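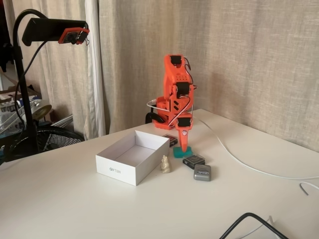 *The orange arm over the green block, with the white box it's all supposed to end up in.*

Episode 200 is in the can, and I have started saying "episode" at dinner, so that's where we are.

The task is one sentence long: pick up the green block, put it in the box. I do it by hand through the leader arm, the orange one copies me, the camera on the gooseneck records, and then I put everything back slightly differently and go again. A clean run takes 30 seconds. A run where I sneeze takes 30 seconds and gets deleted.

Gebremedhin Birhane, who trained his on a sock, told me my first batch was useless. I'd put the block in nearly the same spot every time, and the policy learned that spot beautifully. Move the block a thumb's width and it would grab at the air with total confidence. So now there's clutter. The little cream bear is clutter. The box says NELKO, upside down from where I sit, and I've read it so often it looks right that way.

Things I changed for this batch:

- block starts anywhere the jaw can reach
- box gets turned a bit between runs
- 2 deliberate fumbles per session, with the recovery kept in

The fumbles were easy. I had a backlog.

Training runs overnight on the old Sturden desktop. If it still goes for the bear, I'll record another 200 and buy a better chair.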